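Kakau 20 Household Tool Case

Product code: KK-205
Range: Kakau Home
Supplied by: Vanotari Tools, Brekbridge

The Kakau 20 is a fold-out tool case for flats, first homes and the cupboard under the stairs. It covers the jobs that come up in most houses in a year: hanging pictures, putting up flat-pack furniture, tightening a loose door handle, bleeding a radiator. It is not meant for site work. If you use tools every day, look at the Kruger range instead.

Each tool has its own moulded recess, so you can see at a glance if something has not been put back. The case opens flat and needs a clear space in front of it. Tools are pressed in fairly firmly when new and the fit eases with use.

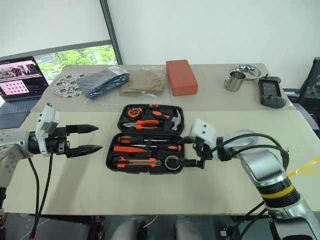 Spare parts are sold separately. We keep latches, hinge pins and most of the hand tools in stock at Brekbridge, and they can be added to any order. Please give the product code when asking for parts, as the older KK-200 case has different recesses and the tools do not swap over.

Care

Wipe tools with a dry cloth before putting them away. A drop of light oil on the plier joint once or twice a year is enough. Do not store the case in a damp shed or leave it in a car boot over winter - the steel parts will rust. The case can be cleaned with warm water and washing-up liquid. Take the tools out first and let it dry fully, lying open.

Safety

None of the tools in this case are insulated for electrical work. Turn off the supply at the consumer unit before working on sockets or light fittings. Wear eye protection when using a hammer. Keep out of reach of young children.

Delivery and returns

Orders placed before 2 pm are sent the same day, Monday to Friday. Unused cases can be returned within 20 days. Hand tools are guaranteed for 2 years against faults in material or making - normal wear and rust are not covered.

Trade and bulk orders

Letting agents and housing associations can order in boxes of 20. Contact Themba Mtshali in the trade office, extension 533. Bulk orders leave the warehouse on Thursday and need a signature on delivery. Printed labels for the lid can be added at extra cost.

Related items
Kakau case latch, spare
Kakau plier set
Kruger canvas tool roll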